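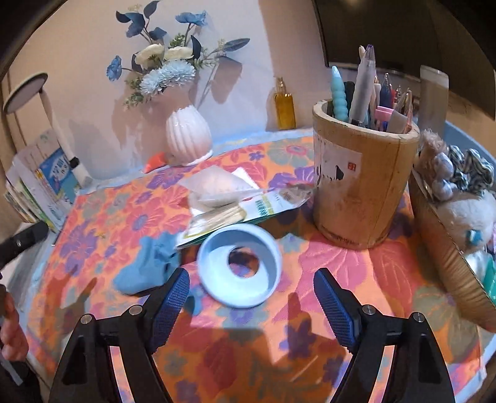 Round table, flowered cloth: pen holder, papers and the blue ring.

Zarkura Tabletops

Short notes on a set of pictures and written records of household tables in everyday use. The set covers what people keep on a table between meals: pens, post, packets, sewing, soft toys, whatever has come to rest there. Compiled by Li-hua Su and Muthu Ramasamy.

What is in the set

4,000 pictures from 50 homes in Lendness and Krawczyk. Each table has a folder with a plain text record. The record lists the things on the table, the kind of cloth if there is one, and where each thing was put when the table was tidied.

How things are named

Use the everyday word first, then the material and colour if they are clear. The table shown at the top has entries such as:

pen holder, wooden, tall, with white label
pen, light blue, twisted barrel
cloth, light blue, crumpled
ring-shaped dish or holder, light blue
packet, printed, green text
basket, round, woven, with soft toys

If you can't tell what a thing is for, say what shape it is and leave it there. The blue ring was entered as "dish" in one draft and "holder" in another, so the record now keeps both words. The thin wooden sticks under the packet are down as "sticks, wooden, bundle". Please don't change this to toothpicks or matches.

Pens standing in a holder get one entry each when the barrel or cap can be told apart. Where they are bunched together, write "gel pens, mixed" and move on.

Patterned cloths

Large flower prints make small things hard to pick out, and pale blue items on a cloth with pale blue in it were missed more than any others. Check these tables twice. Patterned cloths are marked P in the index.

Tidying groups

There are 3 groups: stays on the table, goes elsewhere, throw away. A basket and its contents are treated as one item unless something was taken out. Loose papers go in as a pile.

Known gaps

The first 100 records were written before the tidying groups were agreed and only have the list of things. Glass tables are under-represented. Spellings on labels are copied only when both of us could read them.

Changes

June: P mark added to the index. "Stationery" dropped as a heading and its entries split into pens, paper and other.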